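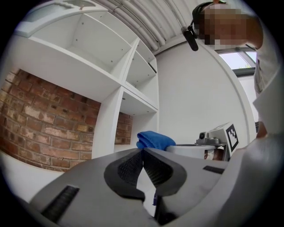
When does the Delaunay reading room get its shelves back in use?
Wednesday, at 4 p.m., once the wall units have been wiped down and the shelf labels replaced.

Refit of the Delaunay room enters its second stage

The white shelving against the brick wall is to be refilled under a new plan drawn up by Juniper Iwasaki. The plan covers 121 items. Each shelf board is limited to 30 pounds, and books go on the lower boards.

Desk items are being sorted separately. They include a blue cup and a black-framed print of blue and white branching shapes. The flowers stay on the side table.

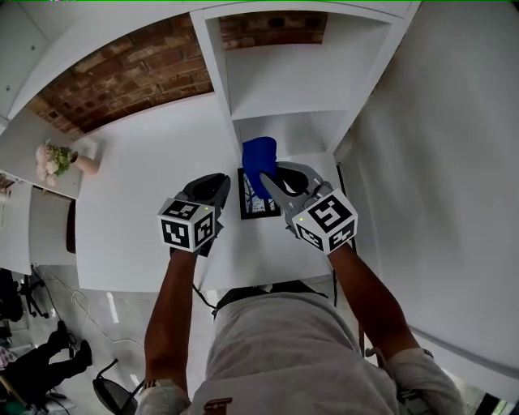 Costs and access

The budget is $4000, of which $200 is set aside for shelf pins and screws. Zewditu Hadgu is handling orders through Banico. The side door remains locked until the work is signed off.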